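El taller de Kusulis cambia de sitio sus mesas y estrena fondos de tela

El taller compartido de Kusulis, en la planta baja del antiguo almacén Mirzaei, terminó en noviembre la reforma de sus puestos de trabajo. El cambio era pedido desde hace tiempo por los usuarios, que se quejaban de la luz, del ruido y de unas paredes blancas donde todo reflejaba demasiado.

La obra costó 2000 euros, una cantidad que la asociación reunió con las cuotas de sus 117 socios y con una pequeña ayuda del barrio. No hubo empresa contratada. Los trabajos de montaje se hicieron por las tardes, a partir de las cinco, y duraron 10 sesiones.

Según explicó Cempaka Setiawan, que coordinó el proyecto, lo primero fue decidir los colores. Se probaron muestras de tela gris, negra, azul y verde, colgadas durante varias semanas en un rincón. El gris lo rechazó casi todo el mundo. «Con el gris la gente decía que parecía una oficina», comentó Setiawan. Al final quedaron dos colores, un verde azulado para los fondos y un azul fuerte para los paneles laterales.

Las estructuras son de perfil de aluminio ranurado, unido con escuadras y tornillos. Este sistema permite mover una pieza sin desmontar el resto, y por eso fue preferido a la madera, que en el local anterior se había deformado por la humedad. Vikas Bansal, responsable de las herramientas, reconoce que el aluminio es más caro al principio - pero también recuerda que los bancos viejos se repararon cuatro veces.
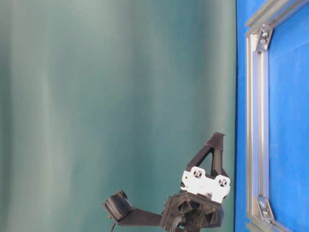 ¿Se puede reservar un puesto sin ser socio? De momento los puestos son solo para socios, pero cada uno puede traer a un invitado por la tarde, si lo apunta antes en la hoja de la entrada.

La asociación ha publicado también unas normas cortas para cuidar el material nuevo. No se puede pegar cinta adhesiva en las telas ni clavar nada en los paneles. Quien mueva una escuadra debe dejarla apretada al terminar, y las llaves Allen vuelven siempre al cajón de arriba. El fondo de tela se aspira una vez al mes, con el cepillo blando. Para las manchas hay que avisar a Bansal, no frotar.

Durante la reforma se revisó además el inventario, que no estaba al día. El recuento dio 881 piezas entre tornillos especiales, escuadras, tapas y tramos de perfil, todas guardadas ahora en cajas de la marca Brovo con su etiqueta. Los tramos demasiado cortos se han separado y se regalan a quien los quiera usar.

No todos están contentos con el resultado. Vlasta Čierny, que trabaja en el taller desde su apertura, opina que el azul de los paneles es demasiado intenso para pasar allí una mañana entera. Pidió que por lo menos un puesto quede con panel claro. La propuesta se hablará en la reunión de invierno, junto con otra sobre las cortinas de la ventana grande, que todavía son las antiguas y no cierran bien.

Bayu Halim, que cosió los bordes de las telas en su casa, contó que la parte más difícil fue conseguir que la caída fuera bonita. La primera tela quedó corta y hubo que comprar otra, del mismo proveedor pero de un rollo diferente. Él dice que el tono no es exactamente igual. La tela corta se ha guardado para hacer fundas.

El horario no cambia. El taller abre de nueve de la mañana a ocho de la tarde y la entrada es por la calle Grovham, porque la puerta del patio sigue cerrada por la reparación del desagüe. Las personas interesadas en hacerse socias pueden preguntar por Hazem Hajji en la oficina del primer piso. La cuota es la misma del año pasado.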